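Warum wird es nachts dunkel — und warum sehen wir trotzdem was?

Von Luana Marinho, Kinderseite Wissen

Abends im Bett. Licht aus. Erst ist alles schwarz, du siehst nicht mal deine eigene Hand. Und dann, ein paar Minuten später: da ist ja der Stuhl! Und der Schrank. Und das Monster ist doch nur der Bademantel. Was ist da passiert? Hat jemand das Licht wieder angemacht? Nö. Deine Augen haben gearbeitet.

Aber der Reihe nach.

Wohin geht die Sonne?

Nirgendwohin. Die Sonne bleibt, wo sie ist. Die Erde dreht sich, einmal rum in 24 Stunden, wie ein Kreisel, nur viel gemütlicher. Die Seite, die zur Sonne zeigt, hat Tag. Die andere Seite hat Nacht. Wenn du schläfst, sitzt auf der anderen Seite der Erde gerade ein Kind in der Schule und langweilt sich in Mathe. Oder freut sich auf Mathe, gibts auch.

Probier es aus: Nimm einen Ball und eine Taschenlampe. Zimmer dunkel machen, Ball anleuchten. Eine Hälfte hell, eine Hälfte dunkel. Jetzt den Ball langsam drehen. Mal einen Punkt drauf mit Kreide, dann siehst du, wie der Punkt morgens ins Licht kommt und abends wieder raus. Fertig ist der Tag.

Im August sind die Nächte bei uns noch ziemlich kurz, im Dezember sehr lang. Das liegt daran, dass die Erde schief steht. Dazu ein andermal mehr, sonst wird das hier zu lang.

Deine Augen bei Nacht

In der Mitte vom Auge ist ein schwarzer Punkt, die Pupille. Das ist ein Loch! Klingt eklig, ist aber praktisch — da kommt das Licht rein. Bei Sonne wird das Loch klein, im Dunkeln wird es groß. Stell dich vor den Spiegel, mach die Augen kurz zu, Hand drüber, langsam bis 15 zählen, dann auf und ganz schnell gucken. Siehst du, wie die Pupille schrumpft? Noch mal. Macht Spaß.

Hinten im Auge sitzen winzige Sinneszellen. Zwei Sorten. Die Zapfen sind für Farben da und brauchen viel Licht. Die Stäbchen kommen mit ganz wenig Licht aus, können aber keine Farben. Deshalb ist nachts alles grau. Deine rote Mütze ist immer noch rot, nur merkt dein Auge das nicht mehr. Wer das nicht glaubt: Drei bunte Socken mit ins dunkle Zimmer nehmen und raten. Meine Kollegin Iolanda Macedo lag bei allen daneben und behauptet bis heute, es waren schlechte Socken.

Die Stäbchen brauchen leider Zeit, bis sie richtig wach sind. Eine halbe Stunde dauert das gut und gerne. Und wenn dann einer die Deckenlampe anknipst — zack, alles von vorn. Sternengucker nehmen darum rotes Licht, das stört die Stäbchen am wenigsten. 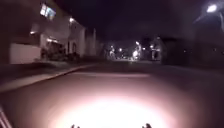 Licht breitet sich aus. Eine Lampe schickt ihr Licht in viele Richtungen, und je weiter du weg bist, desto weniger kommt bei dir an. Doppelt so weit weg heißt aber nicht halb so hell. Sondern nur noch ein Viertel! Das Licht muss sich nämlich auf eine viel größere Fläche verteilen, so wie ein Klecks Butter auf einem riesigen Brot.

Kannst du wieder mit der Taschenlampe testen. Nah an die Wand: kleiner Kreis, sehr hell. Zwei Schritte zurück: großer Kreis, ziemlich lasch. Und schräg halten! Dann wird aus dem Kreis ein Ei. Warum der Rand so verschwommen ist? Weil bei den meisten Lampen das meiste Licht in die Mitte geht und nach außen immer weniger. Einen richtig scharfen Rand schafft kaum eine.

Tiere können das besser

Katzen haben hinten im Auge eine Art Spiegel. Licht, das beim ersten Mal durchrutscht, wird zurückgeworfen und kriegt eine zweite Chance. Darum leuchten Katzenaugen, wenn man sie anstrahlt. Rehe haben das auch und Hunde ebenfalls. Wir nicht.

Eulen haben riesige Augen, die sie aber kaum bewegen können. Also drehen sie gleich den ganzen Kopf, und zwar richtig weit, fast einmal rum. Fledermäuse rufen beim Fliegen und hören auf das Echo. Die Rufe sind so hoch, dass wir sie meistens garnicht hören.

Zu viel Licht?

In Städten ist es nachts oft so hell, dass man kaum Sterne sieht. Das heißt Lichtverschmutzung. Komisches Wort, Licht ist ja kein Dreck. Für Nachtfalter ist es trotzdem ein Problem: Sie flattern um die Laterne, bis sie müde sind, und fressen nicht. In Floltport haben Kinder an einem Dienstag um neun Uhr abends Sterne gezählt, erst am Marktplatz, dann draußen am Feldweg. Am Marktplatz 2. Am Feldweg mehr als 60, dann hatte keiner mehr Lust.

Was hilft: Lampen, die nach unten leuchten und nicht in den Himmel. Gartenlicht aus, wenn keiner im Garten ist. Rollo runter.

Kurz erklärt

Pupille — das Loch im Auge, durch das Licht reinkommt
Zapfen — Sinneszellen für Farben
Stäbchen — Sinneszellen für wenig Licht
Echo — Schall, der zurückkommt
Dämmerung — die Zeit zwischen Tag und Nacht, morgens und abend

Nächstes Mal: Warum ist der Mond manchmal am Tag zu sehen? Fragen dazu könnt ihr uns schon schicken, am besten mit Bild.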